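Speaker notes: "Lost, then found: a hike gone sideways"
Library talk, Skindby, March 17, 2021

Okay, start without the slides. Say hi, thank people for coming out in the rain if it's raining (cut if not). Then go right into the phone call.

So my phone rings at ten at night and it's my sister, and she says Dad isn't back from Ruken. That's the ridge trail, for anyone who hasn't been up there. He'd left after lunch with a bottle of water and half a sandwich, and he'd told her he'd be home for dinner. He was 71 and he'd walked that trail since before I was born, so my first thought was that he'd stopped to chat with someone. I waited 20 minutes before I called it in. Pause here. I still think about those 20 minutes, and I want people to hear it.

The search started from the parking lot at Sosura, down at the lower end. I'd pictured helicopters! It was mostly people in rain jackets looking at a paper map on the hood of a truck. They asked me what he was wearing and I got it wrong. I said a blue coat. My sister said green. She was right, and somebody had to radio everyone to fix it.

(Ask the room: what was the last person you live with wearing when they left the house today? Let them squirm a little, take a couple of answers.)

Next part is the long one, don't rush. About 60 people were out by sunrise, a lot of them from the Jaiswal valley, folks I'd never met. One lady had driven in with soup. I wasn't allowed to go up the hill and I hated that, I really did, so I sat in a camp chair and answered the same questions again and again. Does he hear well? Does he take pills? Would he answer if a stranger yelled his name? (No, he would not. Wait for the laugh.)
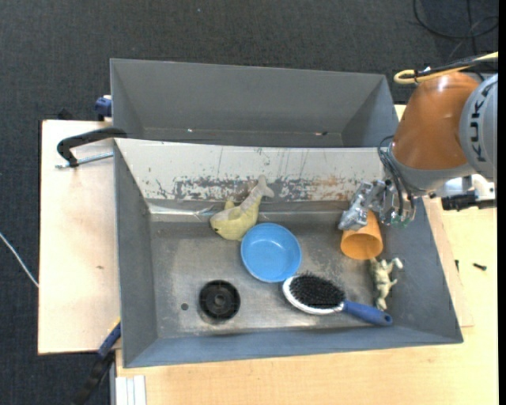 3 min read

They found him a little before noon, sitting under a rock shelf on the wrong side of the creek. Twisted ankle, very cold, pretty grumpy. He'd heard people calling in the night and figured they were looking for somebody else. I love him, but come on.

He spent two nights in the hospital and came out asking for his boots.

Now the practical stuff. Keep it short, they have the handout.

Call early. The team leader told me they'd much sooner turn around halfway up the road than start in the dark.

Leave a note with the trail name, the parking spot and the time you'll be back. Ours goes on the fridge now. Dad writes his in capital letters, as a protest.

Carry a whistle. I have two in my pocket, blow one if the room isn't sleepy. If it is sleepy, blow both.

If you're lost, stay where you are, and answer anybody who yells, even if they've got your name wrong.

Questions. Someone will ask if he still hikes. Yes, with my sister, and he complains the whole way. Mention the donation jar for the search team by the door, then coffee.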